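Zuletzt aktualisiert: 7/16/19
von Geert Desmet

So, endlich wieder ein Abend in der Werkstatt, und diesmal sogar einer, an dem was vorangegangen ist! Ich schreib das gleich auf, sonst weiß ich in zwei Wochen wieder nicht, welche Schraube warum wo sitzt. (Im Mai ist mir genau das passiert, da hab ich einen halben Samstagskuchen lang vor einem Beutel M3-Schrauben gesessen und gerätselt, wozu die mal gut waren.)

Erstmal die Handgreifer. Die Finger in Version 12 sind gestern Nacht fertig aus dem Drucker gekommen, schwarz und matt, und sie sehen wirklich ordentlich aus. Das kleine Loch oben ist jetzt bei allen Fingern an derselben Stelle, bei der elften Version war es links einen Millimeter tiefer als rechts, weil ich beim Spiegeln nicht aufgepasst hatte. Die Gewindeeinsätze hab ich mit dem Lötkolben eingeschmolzen, das geht inzwischen fast im Schlaf — gut, einer ist schief geworden, den hab ich wieder rausgezogen und das Teil neu gedruckt. Lieber langsam und mit wenig Druck, dann kommt auch kein Kunststoff oben raus. Das schreib ich mir hier jetzt zum dritten Mal auf.

Der Motor für Clillitz (so heißt der Arm, fragt nicht, das war ein langer Abend) ist immer noch nicht da. Bei Toprak im Laden haben sie gesagt, nächste Lieferung, und das haben sie beim letzten Mal auch schon gesagt. Also bleibt es vorerst bei Handbetrieb: Greifer in die Hand, zudrücken, gucken, was passiert. Eigentlich gar nicht schlecht, man merkt dabei viel besser, wo es klemmt und wo die Finger zu viel Spiel haben.

Zum Üben nehme ich im Moment am liebsten Plüschsachen. Die Holzklötze waren zu einfach, die hält ja alles, und die Tasse will ich nach der Sache mit dem Henkel nicht mehr riskieren. Die große Möhre dagegen ist herrlich gemein: oben rund, nach einer Seite hin schmaler, und sie gibt überall nach. Drückt man zu weit oben, flutscht sie weg, drückt man in der Mitte, beult sich der Stoff neben dem Finger raus. 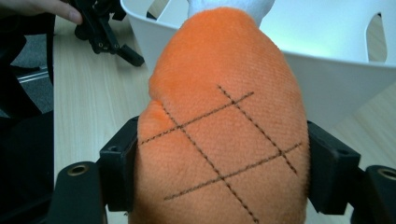 Was mir noch nicht gefällt, ist das Gefühl in der Hand. Der Griff ist für meine Finger zu kurz, nach einer Viertelstunde zieht es im Daumenballen. Ich will ihn 15 Millimeter länger machen und hinten etwas runder, dann müsste ich allerdings auch die Halterung neu zeichnen, und die Datei dazu liegt auf dem alten Rechner. Mal sehen. Vielleicht kleb ich auch erstmal nur ein Stück Moosgummi drauf und tu so, als wär das Absicht!

Und dann die Software, ach je. Die Aufzeichnung läuft auf dem kleinen Roseo-Board, und das hat mir heute wieder nach 1103 Zeilen die Verbindung gekappt. Immer ungefähr dann, wenn ich gerade gut drin bin. Ich hab das Kabel getauscht, den Anschluss getauscht, den Puffer auf 1000 gesetzt, und danach lief es durch, aber fragt mich bitte nicht, was davon geholfen hat. Morgen stecke ich das alte Kabel noch mal dran, dann weiß ich es hoffentlich.

Ach ja, aus der Werkstattgruppe bei Vivcombe kam noch der Vorschlag, die Finger innen mit Silikon zu beschichten. Auf glatten Sachen glaub ich das sofort. Bei Plüsch bin ich skeptisch, da hängen dann nur die Fusseln dran und man wischt alle fünf Minuten. Aber ein Paar könnte ich ja mal opfern, die vom Fehldruck liegen sowieso noch in der Schublade.

Für die nächsten Tage also: Silikon bestellen, den Griff verlängern (oder Moosgummi, siehe oben), bei Toprak wegen des Motors anrufen und bitte, bitte die Schublade mit den Einsätzen beschriften. Die M3 und die M4 liegen schon wieder durcheinander. Und den Lötkolben hab ich ausgesteckt, ich bin extra noch mal runtergegangen.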